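Der Deckel

Theda Meinecke kam um zehn vor sieben in die Halle und machte als Erstes die Heizung an. Es war April, aber in Flaltow war es morgens noch kalt. Die Kaffeemaschine brauchte vier Minuten. In dieser Zeit las sie das Protokoll der Nachtschicht, das Shota Nakajima wie immer ohne Kommas geschrieben hatte.

Von 200 Versuchen mit dem Geschirrtuch waren 30 so ausgegangen, dass man das Ergebnis gefaltet nennen konnte. Darunter stand, dass er das Wort großzügig ausgelegt habe.

Sie arbeitete seit zwei Jahren für Erovside. Davor hatte sie in einer Großküche gespült, elf Jahre lang, und genau deshalb hatte man sie eingestellt. Kastriot Milošević, der die Abteilung leitete, wollte jemanden, der wusste, wie man aufräumt. Die anderen konnten programmieren. Theda konnte sagen, in welcher Reihenfolge man eine Spüle leer bekommt.

Um halb acht kam Kastriot mit dem Telefon am Ohr. Er legte auf und blieb in der Tür stehen.

"Murakami kommt am Donnerstag", sagte er. "Aus Kawaguchi. Sie will sehen, dass er den Tisch macht."

"Welchen Tisch?"

"Irgendeinen. Topf, Deckel, Kleinkram. Wie bei Leuten zu Hause."

Theda ging nach hinten. Toshiko Murakami hatte sie erst einmal getroffen. Sie war eine kleine Frau, die wenig fragte und viel aufschrieb. Clarnance, ihre Firma, betrieb Wohnheime für alte Leute und wollte wissen, ob eine Maschine dort abends die Küche machen konnte. Sie hatte 1.000 Zimmer und zu wenig Personal.

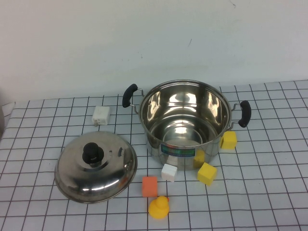 Das Kleine musste in den Topf, der Deckel obendrauf. Theda machte es einmal selbst, mit der Stoppuhr. Sie brauchte neun Sekunden und dachte dabei an ihren Zahnarzttermin. Dann stellte sie alles wieder hin und rief Yoshinori Katayama, damit er die Anlage startete.

Die Ente ging beim ersten Versuch. Die Würfel gingen auch, bis auf einen gelben, der dicht am Topf lag. Der Arm fuhr hin, zögerte, fuhr zurück und kam von der anderen Seite.

"Er sieht ihn doppelt", sagte Yoshinori. "Einmal richtig und einmal im Stahl."

"Dann soll er den nehmen, der nicht im Stahl ist."

"Das sage ich ihm seit Februar."

Beim vierten Anlauf hatte er ihn. Der Deckel dauerte länger. Der Arm fasste den Knopf, hob an, kam über den Rand und setzte schief auf. Der Deckel rutschte, drehte sich und blieb halb im Topf stecken. Yoshinori schrieb die Zeit auf: 325 Sekunden.

"Und das Netzteil?", fragte Theda.

"Was ist damit?"

"Das hat er mit hineingetan."

Yoshinori beugte sich über den Topf. Es lag ganz unten, unter der Ente.

"Du hast gesagt, das Kleine kommt in den Topf."

"Ein Netzteil kommt doch nicht in den Topf."

"Das hast du nicht gesagt."

Sie überlegte, ob sie es bei einem neuen Kollegen in der Großküche gesagt hätte. Wahrscheinlich nicht. Sie holte das Netzteil heraus und legte es ins Regal, dann wieder auf den Tisch.

Am Donnerstag stand Frau Murakami neben der Absperrung und sagte lange nichts. Der Arm räumte die Würfel ein, dann die Ente. Das Netzteil ließ er liegen. Den Deckel setzte er beim dritten Mal richtig auf, mit einem leisen Klappern. Kastriot atmete aus.

Frau Murakami sah auf ihren Block.

"Und wer nimmt die Sachen wieder heraus?", fragte sie.

Kastriot sah zu Yoshinori, und Yoshinori sah zu Theda.

"Im Moment ich", sagte Theda.

Frau Murakami schrieb das auf. Danach wollte sie wissen, was Theda in der Stunde verdiente, und Kastriot schlug vor, erst einmal essen zu gehen. Theda blieb da. Sie nahm den Deckel ab und holte die Ente heraus.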